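**Ticket 952: gripper won't close on mug handle during teleop demos**

Opened by: Andri Grabner
Assigned to: Remo Koller
Project: Prandia (dish rack unloading)
Priority: was High, then Low, then High again after Andri found out who sets the priority

**Reported problem**

Teleoperating the arm with the leader handset. Task is "take upside-down mug from rack by its handle, put on shelf". Approach is fine. I line up, squeeze the trigger, and the fingers think about it. Then they close, late, by which time my hand has moved on with its life and so has the gripper. Result: pinched air, or a pinched rack wire, which is worse, as the whole rack then comes along for the ride.

18 attempts this morning, 2 usable demos. My success rate with oven gloves on would be higher. I know this because I tried it at lunch.

— Andri

**Remo, 10:40**

Questions before I walk all the way down there:

1. Does the arm lag as well, or only the fingers?
2. Which handset? The Surano one or the old Deschamps with the tape on it?
3. Did you restart the leader process after changing the trigger springs?

**Andri, 10:55**

1. Only the fingers. The arm follows me like a guilty dog.
2. Surano. The Deschamps is in a drawer, where it belongs.
3. What do you mean, "after changing the trigger springs"? Who changed the trigger springs?

**Remo, 11:10**

I did. In July. There was a message.

The new springs are stiffer, so the trigger rests in a different place and the calibration file still has the old travel. Raw value at rest should be near zero. Please post what you get with the trigger fully out and fully in.

**Andri, 11:25**

Fully out: 0. Fully in: 595. The file says full travel is 952.

So when I squeeze until my knuckles go white, the gripper believes I'm making a polite suggestion.

**Remo, 11:30**

That explains the fingers stopping short. It doesn't explain late. Run the calibration anyway:

- Stop the leader process
- Hold the handset still, trigger out, press the side button
- Squeeze fully, hold, press again
- Start the process and check that the on-screen gripper closes all the way

Don't edit the file by hand. I can see you thinking about it.

**Andri, 11:50**

Calibrated properly, no hand editing, you may check the file history. Fingers now close fully. Still late, though less. I'd call it a shrug instead of a sulk.

**Remo, 13:15**

Found it. The smoothing filter on the gripper channel was left on from the Ciltmont trade show, where somebody wanted the hand to look "calm". It averages the trigger over a long window. Very soothing for visitors, hopeless for picking up crockery. Turned it off for the gripper and left the arm smoothing alone.

The recorder was also saving the smoothed command and not the raw one, so every demo taken since the show teaches the robot to hesitate. I've tagged those runs `gripper_smoothed`. Please don't train on them unless we're selling a robot that dithers.

**Andri, 13:50**

Much better. Trigger and fingers now agree with each other. First clean grab on the third go, and the first two misses were mine.

One thing that is not a bug but should go in the operator notes. With the mug upside down, I come in with the handle between the fingers, and from the wrist view it's very easy to sit too close to one side. Then one finger touches first and shoves the mug along the wires before the other gets there. The autopilot part of my brain wants to close as soon as the handle is between the fingers. It needs a moment to centre.

Also the neighbours. If there's a second mug close alongside, the wide open setting wants checking before you go down.

**Remo, 14:05**

Agreed. Added to the operator notes:

- Handle between the fingers first, then centre, then close. Small sideways correction is fine and should stay in the demo.
- Check clearance to the next mug before descending.
- If you catch a wire, open, back off and mark the attempt as failed. No heroic untangling on the recording.
- Recalibrate the trigger whenever the springs are changed. Whoever changes them sends a message *that people read*.

Can you attach a wrist view of the approach before closing? I want one next to the second point.

**Andri, 14:30**

Attached below. Blue mug is the target, yellow one is the neighbour. Handle is nearer the left finger, so this wants a nudge before anyone touches the trigger.

Leaving the ticket open until the smoothed runs are out of the training list. I'd also like the Surano to have its own tape, for morale.
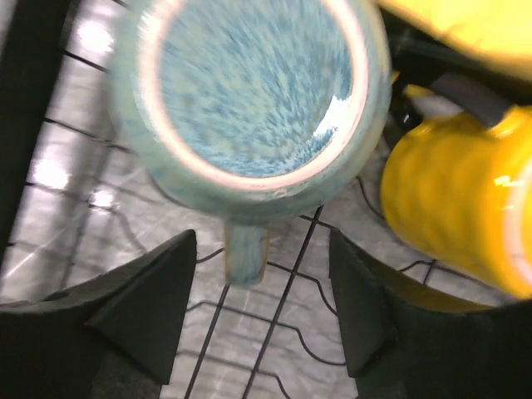
*Wrist view, fingers open either side of the blue mug's handle, not yet centred.*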